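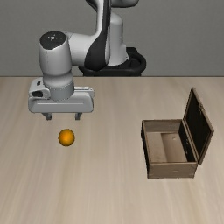
Cricket whites and kit need a place of their own in the house from May on, or they end up in the hall. A utility table and one set spot for each job will do it. Keep the tabletop clear apart from what you are using. An open wooden box like the one on the right of the table is a good shape for small kit: spare bails, grip tape, a cloth, the scorer's pencils. With the lid standing open, things get put back. The orange on the left can go in your bag for the tea interval.

Grass stains

Treat them the same evening. Mix one part white vinegar with two parts cold water, dab it on the knees and let it sit before washing. Don't use hot water at this stage. Red ball marks on the thigh are harder. Rub in a little dish soap with an old toothbrush, rinse from the back of the fabric, and repeat. Check the care label before using any bleach. Many whites are polyester, and chlorine bleach turns some of them yellow.

Drying pads and gloves

Take everything out of the bag as soon as you get in. Open the straps on the pads and stand them upright. Gloves dry best with the fingers up and the cuffs pulled wide. Keep them away from radiators - the leather palms go stiff and crack along the seams. Newspaper pushed into the fingers helps overnight. Change it once if it feels damp.
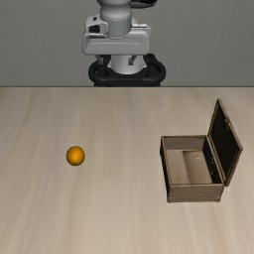
Shoes get the same treatment, with the insoles out. Knock the mud off the spikes when it has dried, then brush around each one and put a drop of light oil on the threads. Aqeel Qureshi, who opens for our second team, left his in all winter and had to drill out two of them.

Oiling a bat

This is for plain willow only. If the bat has a clear face sheet, oil just the bare wood and leave the sheet alone. Put a teaspoon of raw linseed oil on a soft rag and wipe a thin coat over the face, edges and toe. Keep it off the handle and the splice, and go around the stickers. Lay the bat flat, face up, for a day. A second light coat is plenty. Spread used rags out flat outdoors to dry before you throw them away. Oily rags in a heap can catch fire by themselves.

Replacing a grip

Cut the old one off and peel away any tape that has lifted. Roll the new grip onto a cone, push the cone over the top of the handle and work the rubber down by hand. A dusting of talc inside makes it easier. Finish with tape at the bottom edge.

Updated 19 Dec 2019 by Ngozi Danladi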